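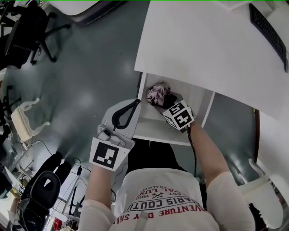
November was our best month so far on the Skudeck home tasks set, and I'm happy to report that we closed it with 669 accepted demonstrations. Most of the growth came from tasks we used to put off as too awkward, especially low, shaded places where an operator has to lean in. Fabric on the floor of an open cubby under a desk is a good case: one gripper goes into the compartment and presses on the crumpled cloth, the other stays outside with its marker turned outward, and the desktop hangs over part of the work. We now treat under-desk reaches as a task family of their own, with separate instructions and a separate review queue.

Collection

We ran 61 sessions across both rooms. The Wojcik room handled nearly all the cloth work and the Gusari room stayed on kitchen items. Operators get a short card at the start of each task with the goal and the starting layout, and after that they are free to solve it their own way. We want that variety! Early on we scripted the hand motions too closely and the trained policy copied our script, including the pauses.

Sixteen of the sessions had to be redone. Tracking dropped when a marker turned away from the view for too long, mostly on deep reaches. Verna Pennington rewrote the warm-up so that each operator now tries the deepest reach of the day before recording starts, and the redo rate in the last part of the month was clearly lower. I'd like another month of numbers before calling it solved.

Training

Omiretti received two deliveries and has trained on the first. Their cloth policy picks up from open shelves well and still struggles when the fabric is pushed into a back corner. That matches what we see in our own reviews, where those clips are the longest and have the most second tries. We are keeping the second tries in. A recovery from a missed grasp is exactly the kind of example the model is short on, and I think these will turn out to be some of the most useful clips in the set.

Next period

More corners, more dark fabrics, and a first batch with the shelf units moved between sessions. We also need a decision on extra storage before the third delivery — the current drives will fill up partway through. Spending is on plan otherwise, and the budget sheet is attached separately.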